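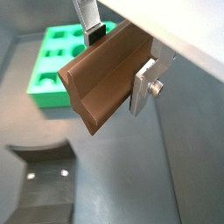 A brown moulded part with its long raised rib, and the green foam tray behind.

I have been in love with foam trays for years, and I don't care who knows it. My grandmother kept her good cutlery in a felt-lined box with a dent for every spoon, and I used to take the whole lot out on Sunday afternoons purely for the pleasure of putting it all back. So when Zdislava Hrubý asked if I'd like to spend a day at Vultlow, where she looks after the parts room, I'd said yes before she got to the bit about the sandwiches.

Vultlow makes trims and edgings, the long brown and grey bits that finish off a cupboard or run along the bottom of a door. You've got some in your house, I promise. I went home and found four lengths of the stuff in my hallway alone, and one of them was coming away from the wall (still is).

The first thing Zdislava did was put one in my hand. It was a matt, tan sort of brown, the colour of milky tea left too long, with a rounded rib down its length and a channel alongside. I'd have called it a strip of plastic and moved on. She turned it end-on and made me look at the steps in it, all those little corners, and then she ran her thumbnail down the channel to show me how she checks for burrs. I tried it. I found nothing, she found two.

"You're pressing too hard," she said. "Pretend it's a peach."

And then the trays! They're a really loud green, like a child's drawing of a lawn, and the pockets come in all shapes: square ones, round ones, a little rectangle, an arch that looks like the door to a mouse's house. Nélida Benítez cuts them on the other side of the yard and has been at it for 18 years. She started with a bread knife and an old camping mat, and the mat is still pinned up over her bench with half a circle missing from it.

I asked her why green. Vultlow used to buy black foam from Lellby, she told me, and small dark parts simply vanished in it, so one August she ordered a single sheet of the brightest thing in the catalogue. The black went out with the rubbish by Christmas. She keeps every pattern she's ever drawn in a plan chest, 311 of them, on brown paper, with the name of whoever asked for it pencilled in the corner. Some of the names made her laugh out loud and she wouldn't tell me why.

She let me cut a pocket of my own. I'd brought my sewing scissors, the nice ones, thinking I'd have one made to fit. Mine came out lopsided and a good bit too deep, so the handles sink in and you have to hook them out with a finger. Nélida said it would do for a beginner and wrote my name on the pattern, so I suppose that makes it 312.

It lives in the top drawer of my desk now. I've since bought an offcut of green foam for the kitchen, over 40 centimetres long, and I've been eyeing up the potato peeler. My sister thinks I've gone peculiar. She has also asked, twice, if there's enough left to do her crochet hooks.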